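About Mutdale

Mutdale is a small software company, and we write the part of a robot you never get to see. Our programs take in what the cameras pick up, work out what is lying where, and plan how an arm should move so that it gets to the right thing without knocking over everything else along the way. We started out with 4 people and one borrowed desk, and there are 11 of us now, still eating lunch at the same table when the weather is bad (which, where we are, is a good part of the year).

Most of our customers come to us for Bonder, our motion planner, and end up staying for Sopacua, the perception package that grew up beside it. Sopacua has a library of nearly 200 everyday objects, and we're forever adding to it, usually after somebody walks in with a bag of groceries and a hopeful look.

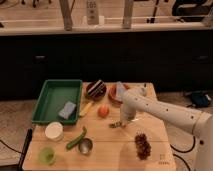 Tabletop work with mixed items: the gripper over the wood, close to the tomato.

We like a crowded table. Trays, bowls, cups and food of every shape give a planner plenty to think about, and we would much sooner find a weak spot in our own code than have you find it in yours.

Verkon, our logging and replay tool, came out in June and lets you step back through any run to see what the planner was weighing up at each moment. It's free for schools and clubs, and we do love hearing from them, so please write!

Page last updated 17/07/2022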